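Search this notebook
Home Notebook Cells Parts Log in

Nurmi arm, play food table. October, afternoon

Grip had been drifting, so re-zeroed the gripper and went over the cabling. Strap near the elbow moved up a notch. Finger screws nipped up, 4 in all. Did 20 slow open and close cycles, no error on the Gitik controller. Count since last service is over 1,000.

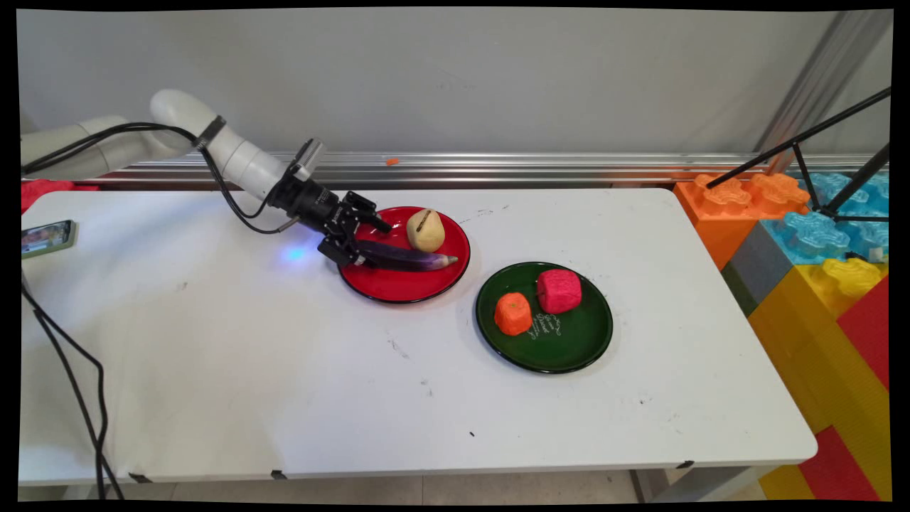
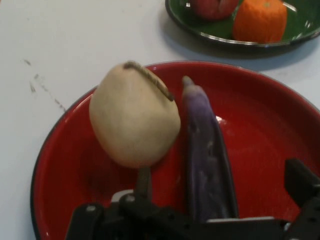 Both: gripper at the red plate, aubergine and the pale piece on it, green plate alongside.

Wrist camera focus left as it was. Cimura pads are down to 6 in the drawer, need to order more. Check zero again before the next long run.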